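From the Mending Table

I was going to write about zippers this month. I had a whole thing half drafted about sliders and why they wear out before the teeth do, and then my dryer died on a Saturday morning with a full load in it, and so you're getting laundry instead. Zippers in April, I promise.

The dryer was a Moltus, and it came with the apartment, and I'd stopped cleaning the vent hose sometime during the last presidency. The repair guy wanted $400 to look at the drum bearing and the heating element together, which is more than I paid for my first car's transmission, and I said let me think about it. I'm still thinking about it! In the meantime I've been hanging everything, and I have opinions.

The first one is that I've been drying my clothes way too much. All those years of T-shirts getting shorter and wider, and I blamed the T-shirts. Chepkoech Owino (a lot of you know her from the hemming class) has line-dried for ages, and she brought in a cotton cardigan from her college days that still has its cuffs. Mine from the same decade is shaped like a bell.

The second is about shaking. Give each thing a good hard snap before you hang it, the way you'd snap a beach towel. It gets most of the wrinkles out and it feels great after a long day at work. Hang shirts from the hem, upside down, so the clip marks end up where you tuck. Pants by the waistband. Sweaters never go on a line at all, they go flat on a towel, and if you've got a cat you'll need a door that closes.

Then there's small stuff, and small stuff takes forever. Dark knits especially, which all look the same under a kitchen light.

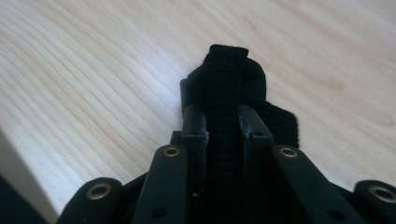
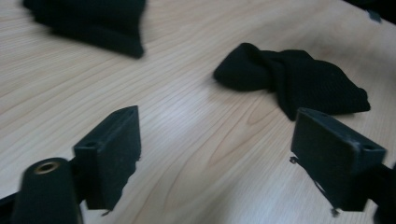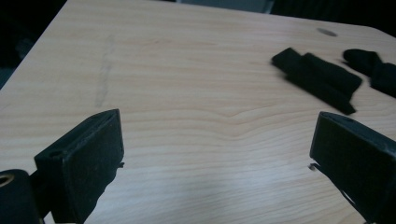 My system, if you can call it that, is to buy one kind of sock and quit matching. I switched over last winter. It felt like giving up for a week or so and then it felt wonderful. Adebayo Akinola thinks this is barbaric. He clips his in pairs before they go in the washer, with those little plastic rings, and he says he's lost one sock in his adult life. I believe him, but I also know I'd lose the rings.

A few of you wrote in after the last newsletter asking what to do about the crunchy towel problem. Yes, line-dried towels come out stiff. Less detergent helps more than anything else I've tried. I was using double what I needed. A half cup of plain white vinegar in the rinse is good too, and no, they don't smell like salad. And skip the fabric softener on towels, it coats the loops and then they just push the water around on you.

I put up a retractable line over the tub, from Lawal down on the corner, and it holds a full load if I leave the jeans for the next day. Corrado De Luca helped me find the stud, and by helped I mean he did it and I held the level. If you rent, ask before you drill. The folding racks work fine, only they eat the whole living room and you'll be stepping around one until bedtime.

Drying time in my bathroom is overnight for shirts, and a day and a half for anything with a thick waistband. A fan pointed at the line cuts that down a lot. Keep the door open or you'll be growing something on the ceiling.

If anyone has gotten a Moltus drum bearing replaced for less than what I was quoted, please write back. And bring your broken zippers next time, I need some to practice on.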